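Household Objects and Their Claims
Handout 10: The Utensil Stand
Ninar Evening Courses, spring term (starts in March)

Read this before the session. Bring one kitchen utensil with a hole or a loop in the handle, and one without.

Last session dealt with drawers. Most of the class agreed that a drawer full of spatulas is a nuisance, and several people said the answer was a stand on the counter. I am not convinced, and this handout sets out why. You are free to disagree in the written exercise, but you will need better reasons than the ones printed on the box.

1. What the stand is supposed to do

A utensil stand of the hanging type has three parts: a base, a pole, and something at the top to hang things from. The usual sales talk, and the Ziretti catalog is a fair specimen, makes three claims for it. It saves space. It keeps tools within reach. It looks good. The first two can be tested. The third is a matter of taste, and I suspect it sells most of the stands.
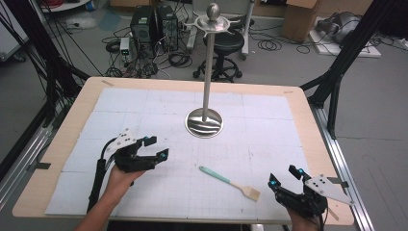 Start with space. The base of a stand is small, so people say the stand is small. But a stand with tools hanging on it takes up a good deal more room than its base, and you have to leave clearance to lift each tool off. Measure the full circle with the tools in place. Then measure the same tools laid flat, side by side. The Haddad course reader treats the base as the footprint, and I think that is simply a mistake.

2. Height and weight

A tall, slender pole on a round base looks steady when nothing is on it. Load one side only and the question changes. What matters is how heavy the base is, how wide it is, and how far out the load hangs. A wide base made of thin metal may be worse than a narrow heavy one. You can't judge this by looking. Pick the thing up.

Polish is often taken as a sign of quality. It tells you the surface was polished. It also tells you who will be wiping off fingerprints.

3. The tool that won't hang

Spatulas are a useful test. One with a long plastic handle may or may not have a hole at the end, and the hole may or may not fit over the prong. If it doesn't fit, the spatula ends up lying on the counter beside the stand, and you now own a stand and a spatula on the counter. Go through your own drawer and sort the tools into those that would hang and those that wouldn't. In my kitchen the second pile was the larger, and it had the spatula I use most in it.

A plain jar takes every tool, with or without a hole. It costs nothing if you have just finished the pickles. The objection is that a jar gathers crumbs at the bottom, and I accept that. Wash the jar.

4. Laying things out on a grid

For the exercise we use a flat surface marked in squares. The squares let you compare positions and footprints without arguing over whose tape measure is right. They won't tell you whether an arrangement is any good to cook with. The Cliruma worksheet blurs the two, so cross out its last column. 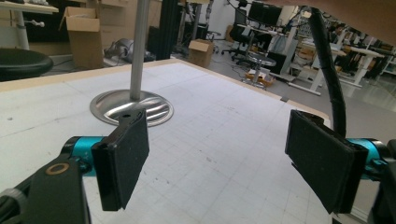
Does a round base use less of the surface than a square one?

It covers less area than a square base of the same width, but the corners it leaves free are too small to put anything in, so in practice the saving is close to nothing.

5. Written exercise

Choose one stand, rack or jar you have used for at least a week. State what it was meant to fix and whether the problem is still there. Record which tools went back in the drawer. Limit: 581 words, a number I inherited with the course and have never managed to get changed. The exercise counts for 40 points. Photographs from shops are not accepted as evidence.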